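News > Felholm Residents > July

Summer floor care in the Dirnia building

The long dry spell in spring left gaps between the boards in many of the apartments, and the office has had a steady run of questions about them. Most of the gaps will close on their own now that the air is damper. Please don't fill them. Filler put in during a dry month gets squeezed out in a humid one, and it takes the finish along the edge of the board with it.

Sweep or vacuum first, with the brush bar switched off. Then use a mop that has been wrung out well. A bucket of clean water with 30 ml of Zimo floor soap is enough for a two-bedroom apartment. More soap leaves a film, and the film holds dirt. Steam mops are not allowed on any of the wood floors. This is in the lease, under the section on finishes.

Two apartments on the Noguchi side had boards lift last summer after slow leaks under the kitchen sink. If a board feels soft or sits higher than the one next to it, call the office the same day. There is no charge for an inspection. Repairs under $300 are covered when the leak is reported on time.
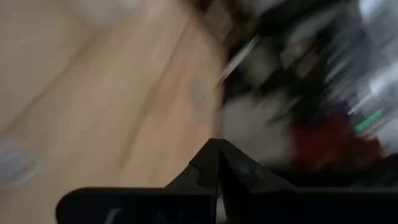 Refinishing starts in the east wing this month and will be done one floor at a time. The old finish had gone orange in the sunny rooms, and people asked for something lighter. A light tan with a bit of honey in it, with the darker streaks still running along the planks, is close to what most of them had in mind. The new finish is water-based and the smell is mild, but windows should stay open until evening. Keep rugs off for two weeks. Furniture can go back sooner if it has felt pads – the office has them at the front desk in two sizes.

Crews start at 8 a.m. and need the room cleared by then. Curtains that touch the floor should be pinned up or taken down. If you can't move a heavy piece, tell the office ahead of time and the crew will work around it – they won't lift pianos or fish tanks.

Residents who want to skip refinishing this year can sign the form at the desk.

Recent items
Laundry room hours for summer
Bike storage: 70 new spaces
Window screens and who replaces them
Felholm parking permits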